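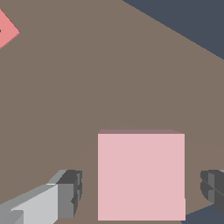
Spring plant swap at Skamell Hall

It's nearly that time again, and after such a long gray winter we couldn't be happier to say so! The Clostarley plant swap is back on Wednesday evening, doors open at 6, and you're welcome with whatever you have going spare (tomato seedlings, a split hosta, that spider plant that keeps having babies). You can bring up to 900 seed packets if you like, though we'd need another table. Please label your pots, even if the label only says "squash, probably."

Parking is on Dhillon Street, and the side door has the ramp. Coffee is $2 a cup, and leftover plants will go to the Divow Road garden beds the next morning.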